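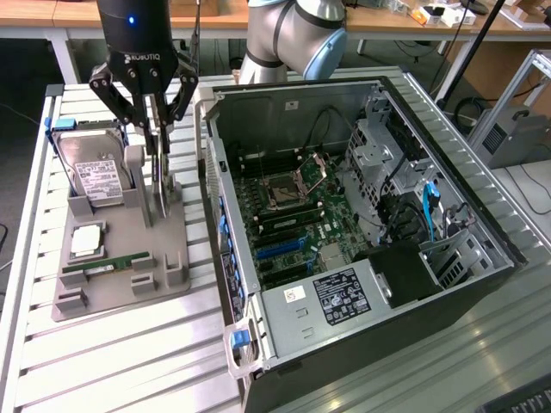 Written by Hamdia Dinsa

Siltstead Robotics Club
Section 4: Setting up the PC build task

This is our favorite task of the season, so take your time with it!

1. Lay the tower case on its side with the side panel off.
2. Set the fixture plate to the left of the case.
3. Load the hard drive upright, then the CPU and the RAM module in their pockets.
4. Lift the CPU socket frame open.
5. Jog the gripper to the plate at 40 mm/s and save the pose.

Note: Reteach the pose if anyone bumps the plate.

CAUTION: Keep fingers off the socket pins.

Contact: Américo Frade, Room 163 | Back to top

Related
Section 3: Gripper wiring
Section 5: Scoring a run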